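Grorero shared workshop, progress report no. 2 to the Suliline small builds fund
Period covered: up to end of December

Short version. Arm is built, wiring is mostly done, simulation is running and taking up most evenings. Spend is 600 of the 1000 granted. Behind on the gripper, ahead on software, so call it even.

Build

Base and first three joints are bolted to the bench and stay put now. The old clamp plate flexed, replaced it with a thicker one cut from offcuts, no cost to the grant. Shoulder motor swapped for the bigger Zident one after the first kept cutting out under load. That was 102 and wasn't in the original budget, sorry, should have flagged it at the time. Elbow is fine. Wrist has a bit of play still, maybe a millimetre at the tip, shims on order.

Cable run goes down the back of the forearm and is ugly but works. Want to redo it in proper sleeve before anyone outside the workshop sees it.

Gripper

Fingers on the real one are still the printed set. Second set came out warped, bed not level, my fault. Third set to be printed when the workshop printer is free, which on current form means a Saturday. Bracket for the wrist camera is drawn but not made.

Simulation

Most of the progress is here. The model of the gripper loads in Baek without the fingers falling through the palm, which they did for a good fortnight. Plain grey shapes for now, no point making it pretty. Started on tight spaces because that's where the planner goes wrong: it's happy in the open, then gets close to a wall and either freezes or tries to go through.

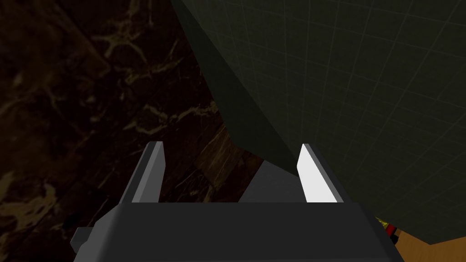

Fig. 1. Simulated view over the gripper, fingers open, dark marble wall to the left and the green gridded block upper right.

Marble came with the texture pack and has stayed in. Useful in its way as the veins are messy and give the vision side something hard to deal with. Lighting is uneven as well and I've left it like that, the workshop is no better.

Ran 200 approaches into corners with the new clearance setting. Not writing up a success rate yet as the collision check was switched off for part of the batch and I only noticed after. Will rerun the lot. What I can say is that the wrist gets close to its limit sooner than expected when the hand points upwards, so the joint limits in the model need checking against the real arm before I trust any of it.

Also lost an evening to units. Model was in millimetres, planner wanted metres. Fixed, and theres a note in the readme now.

Money

Motor, plate bolts, connectors, power supply, filament, bench fees. Receipts scanned and sent seperately. What's left should cover the shims, the camera and a spare driver board. Not asking for more at this stage.

Problems

Power supply hums when two motors hold position together. Probably fine. Will put a meter on it.
Emergency stop is wired but the button sits too far from where you stand. Moving it before the arm runs at full speed.
Workshop is closed part of the holidays so no hands-on time then, sim work only.

Next

Rerun the corner batch with collisions on. Print fingers, fit shims, move the stop button. First real pick with a foam block, slow, if the wrist behaves. Camera bracket after that.

Next report same format unless you want something different, let me know.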